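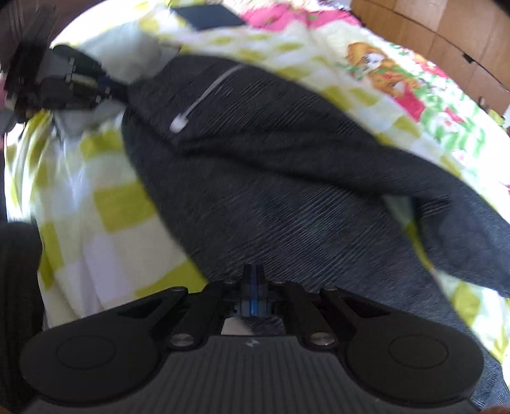 옷을 다 개는 장면만 모으면 모델은 집는 법을 못 배운다는 의견이 오전에 들어왔다. 집기 직전의 접근 구간이 너무 짧고, 어두운 니트류에서는 손가락이 천 어디를 향하는지 학습 쪽에서 구분이 안 된다는 얘기였다. 맞는 말이라 오늘 수집부터 접근 속도를 늦추기로 했다.

2019년 8월 28일

Erno 의류 정리 과제, 침실 수집.

현재 누적 에피소드 1497개. 목표는 2000개. 검수를 통과한 것은 956개다. 나머지는 아직 안 본 것과 보류가 섞여 있는데 시트에 구분이 안 되어 있다. 다음에 열 때 열 하나 추가할 것.

탈락 사유를 다시 훑어봤다. 제일 많은 건 양손 시각 동기 어긋남. 그다음이 시작 자세 불량으로, 녹화 버튼을 누르자마자 손이 움직여서 첫 구간에 정지 상태가 없다. 빠르게 돌릴 때 생기는 흔들림도 있지만 이건 Gatchalian 변환 스크립트에서 일부 걸러진다. 걸러진 것을 탈락으로 칠지 잘라서 쓸지는 못 정했다.

오늘부터 적용하는 것:
- 녹화 시작 후 두 손 모두 2초 정지.
- 옷 위에서 벌린 채로 한 번 멈추고 닫는다.
- 한 손이 천을 들면 다른 손은 벌린 상태로 기다렸다가 들어간다. 동시에 잡지 않는다.
- 놓친 것도 지우지 않는다. 파일 이름 뒤에 r만 붙인다.

세 번째 항목이 제일 안 지켜진다. 드는 손이 먼저 올라가면 기다리는 손도 무의식중에 따라 올라간다. 몇 번 해 보니 기다리는 쪽 손목을 허벅지 옆에 붙였다가 떼는 게 나았다. 다만 이렇게 하면 시작 위치가 매번 비슷해져서 다양성 면에서는 손해다. 위치를 섞는 건 200개 단위로 끊어서 바꾸는 방식으로 해 본다. 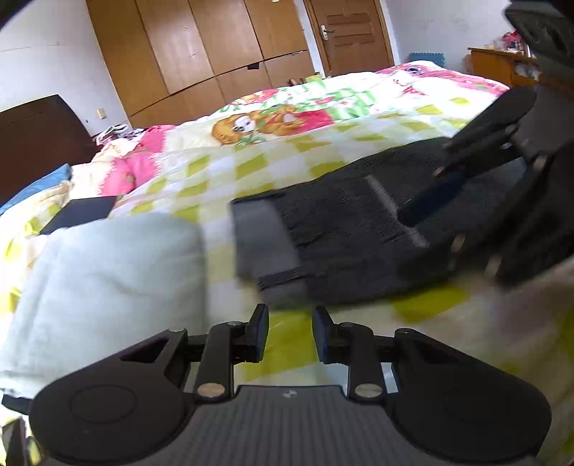

끊는 단위마다 바꿀 것은 서는 위치, 옷 놓는 방향, 주변 물건 배치 세 가지로 한다. 조명은 건드리지 않는다. 지난번에 조명까지 같이 바꿨더니 Rarine 쪽 학습 결과가 나빠졌을 때 원인을 못 찾았다.

니트는 따로 메모. 가장자리를 얕게 잡으면 들어 올릴 때 늘어지면서 접힌 부분이 풀린다. 깊게 잡으면 아래 이불까지 같이 집힌다. 손가락을 천에 거의 눕혀서 밀어 넣는 동작이 필요한데 사람마다 각도가 다르다. 통일할지 그대로 둘지 의견이 갈렸고, 나는 그대로 두는 쪽이다.

저장 장치는 Grunus 것 두 개를 번갈아 쓴다. 하나는 복사 도중 두 번 끊겼다. 케이블을 바꾸고 다시 확인 예정. 복사가 끝나기 전에는 원본을 지우지 말 것.

남은 일
- 보류분 재검수, 사유 코드 통일
- 접근 구간 길이를 뽑는 스크립트 (늦춘 뒤와 전을 비교)
- 12월 배포본에 r 파일을 넣을지 학습 쪽에 문의
- 왼손 그리퍼 나사 조임 상태 점검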